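Stop Wrapping Every Bowl

Opinion, by Debora Donati

Moved house in October. Third time in 10 years, and I have now read every packing guide going and I'm tired of them. All of them tell you to wrap each bowl. Each one! Two sheets of paper, fold the corners, tape, next. I did that for the first move, sat on the floor in Zalthorpe with 400 sheets of the stuff and ink up to my elbows. Broke five bowls anyway.

So. My case for the bin.

Plain plastic bin, deep, straight up and down as you can get. Bowls nested, same size with same size, foot of one down in the next. Plates in their own stack. That's the whole system. A nested stack is already holding itself. Once you put paper between every layer it gets fat and wobbly and you fit maybe half as much, and then you're buying more boxes, which I suspect is the point. The big Clokgate kit is $55 and most of it is paper.

Wanda Kincaid wrote in last time to say I'm careless with other people's china. Fair. But we're talking about everyday dishes here, the mustard speckled ones, not your grandmother's gilt. Everyday dishes get stacked bare in the cupboard every night of their lives. They get banged about in the sink. Then moving day comes and suddenly they're eggs.
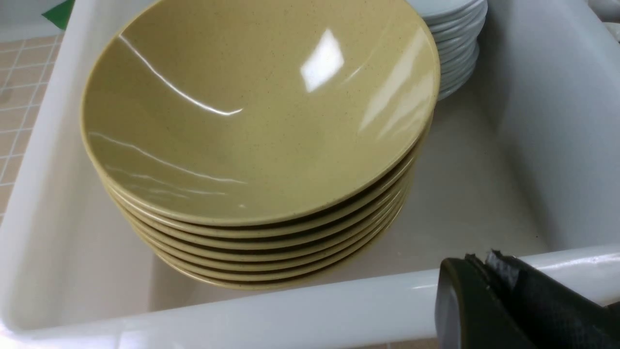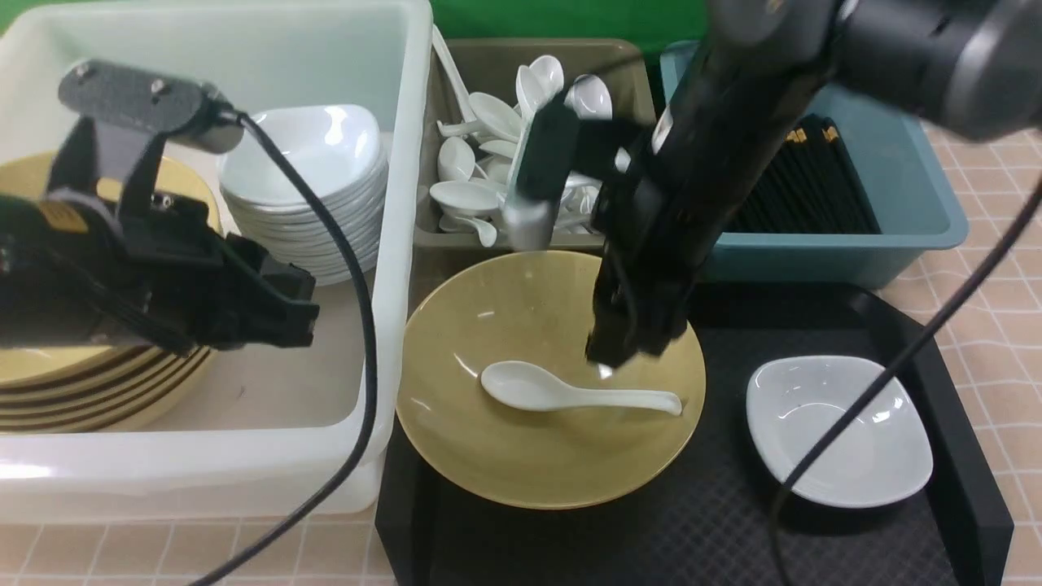

Mustard bowls nested in a white bin (first photo); a bowl with a soup spoon in it, plates and square dishes sharing a bin, spoons in their own (second).

Spoons are where I'll really argue. Ceramic soup spoons do not nest, or they do for three spoons and then slide. People spend an evening trying to line them up. Don't. Give them a bin to themselves and let them jumble. Handles every which way, fine. What chips a spoon is a plate landing on it, so keep the plates out of there.

Two things I will give the paper people. A folded towel on the floor of the bin, yes, do that, and another down the side if the stack can tip. And don't fill it to the top becuase you have to lift it. Gunther Harms carried mine down and had words for me about the one with all the plates.

Long haul in the back of a truck is diffrent, I'd wrap for that. Across town? No. My last move was across town and the unpacking took less time than the coffee. Lift stack, put stack on shelf, get next stack. No paper mountain in the hall.

Will try the square dishes on edge next time and report back.

37 shares | 12 comments
Contact the opinion desk | © Escobedo | Back to top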